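Ticket 283 — Vandden listings portal
Status: reopened
Opened: March 31, 2026
Property: Gronder Road, house and paddocks

Reported: land area shows as 24 acres on the search page and 2 acres on the listing itself. Buyers are ringing to ask which it is.

Reply from support: cache cleared, please check again.

Checked again. Still 2 acres. I was told the same thing in December about the Gebretsadik cottage, and clearing the cache did nothing then either.

Reply from support: the area field may have been typed in wrongly at your end.

It wasn't. The edit form says 24, I've saved it twice, and the printed brochure pulls the right number. My guess is the listing page drops the last digit when the unit is changed from hectares — has anyone tried that on a test property? 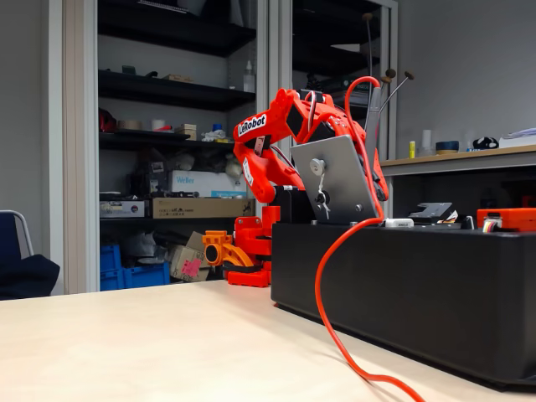

Reply from support: passed to Skusura, who look after the page templates. They suggest deleting the listing and adding it again.

I'd rather not. Last time that lost the floor plan and all the saved enquiries. If Skusura can show me it works on another rural listing first, fine. Until then I've put the correct acreage in the opening line of the description and left the ticket open.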